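Home Projects Datasets Docs Issues Search

Tikell handling set

README and data card

Summary

Tikell is a collection of short manipulation recordings made with hand-held grippers at the Brustico packing site. It supports training and testing of the pick-and-place cell, internal name Lisen, which handles part of the gift and returns line. The card covers what was recorded, who recorded it, and how the work at the line is affected. Maintainer: Emmanuel Kirui.

Contents

- episodes/ one folder per recording, video plus gripper width
- labels/ start, grasp, release, and outcome per episode
- staffing/ shift notes, text only
- splits/ train and held-out lists

Collection

Recordings were made by packers on paid shift time, in blocks of 10 minutes, with no more than 2 blocks per person per shift. Line targets were lowered for anyone recording. Operators were told to work at normal speed and to keep failed grasps. Failed grasps are labeled "drop", "slip", or "no contact" and should not be filtered out before training. 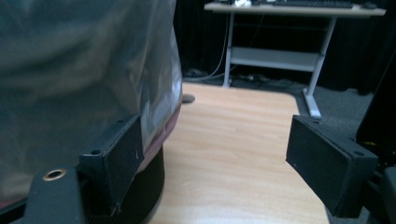 Wrapped goods are the hardest class for Lisen and the one packers are asked about most. Film and foil wrap deform under the pads, and the outline of the item changes between approach and contact. Glare is a second problem: on a dark gray wrap with silvery highlights along one edge, the depth estimate tends to follow the highlight and miss the edge of the item. Labels for this class mark the intended contact area, chosen by the operator. Where the wrapped part sits over a firm base, the label records which of the two was the target.

Effect on the job

Before Lisen, 5 packers per shift handled wrapped and boxed goods by hand. Boxed goods now go to the cell. The same 5 positions remain, with different content:

- More time on wrapped, soft, or odd-shaped items
- Clearing cell faults, logged as a separate task code
- Recording and label review, on a sign-up basis

Shift notes report less lifting and more standing in one spot. They also report that hand work has become more uneven, as the easy items no longer come down the line between difficult ones. Rotation was changed in March so that fault clearing is shared across the shift. Pay grade for label review is still open; see issue 10.

Individual pick rates are not stored. Operator codes are replaced in each release, and episodes cannot be joined to payroll or attendance records. A packer may withdraw recordings at any time by writing to the maintainer.

Known limits

- One site, one gripper design
- Few left-handed operators
- Wrapped class has 2 label versions; use the later one
- Background varies between stations and is not masked
- Gripper width drifts in long blocks; recalibrate from the closed position

Not intended for

Setting work rates, comparing operators, or estimating headcount.

Related

Ông label viewer
Lisen cell fault codes
Brustico rotation notes, March
Tikell changelog

Contact: Emmanuel Kirui, Tikell maintainer | Copyright Brustico | Back to top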